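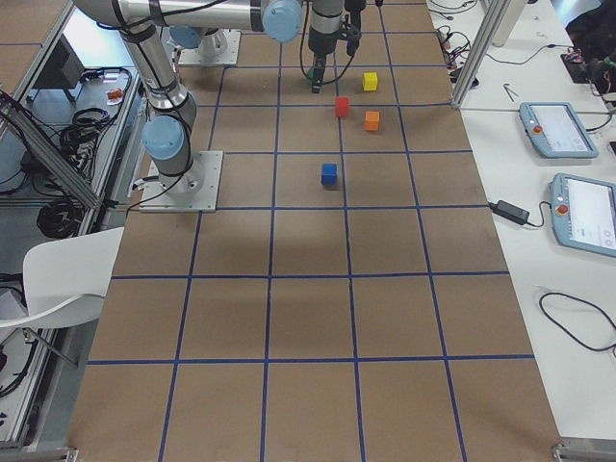 Workshop tips, March lot

Quick ones this time, bench needs clearing by Friday.

Glue drips. Leave them. Go rubbery first, then lift with an old chisel, flat side down. Wipe too early and you just push it into the grain, shows up the minute the oil goes on.

Masking tape that's gone brittle on the roll — ten seconds in the microwave, no more. Peels like new. Store rolls in a biscuit tin, away from the window.

Sticking drawers. Candle stub on the runners. Not oil, oil swells things and collects muck.

Sandpaper. Write the grit on the back before you tear it up, several times over. I've got a whole shoebox of mystery bits from not doing this.

Rusty screws out of old hinges: clean the slot properly, tap the driver once with a hammer, tighten a hair, THEN undo. Heat from a soldering iron if it still wont budge.

Shelf pins from Skileck come in bags of 40. Buy two bags. You will lose some down the back.

Offcuts — bin anything shorter than your hand unless it's hardwood. Be strict. Mine had filled three crates and I couldn't get at the vice.

Paint lids. Rubber mallet, work round the rim, cling film under the lid if the tin's less than half full. Date on the lid with a marker, room name too.

Measured a shelf for the alcove, cut it at 962, alcove is narrower at the back. Of course it is. Measure front, middle and back, old walls wander. Cut to the smallest and scribe the rest.

Brushes left overnight: wrap tight in a carrier bag, fine till morning. Longer than that, wash them.

Saw blades next time, plus teh sharpening jig if it's finished.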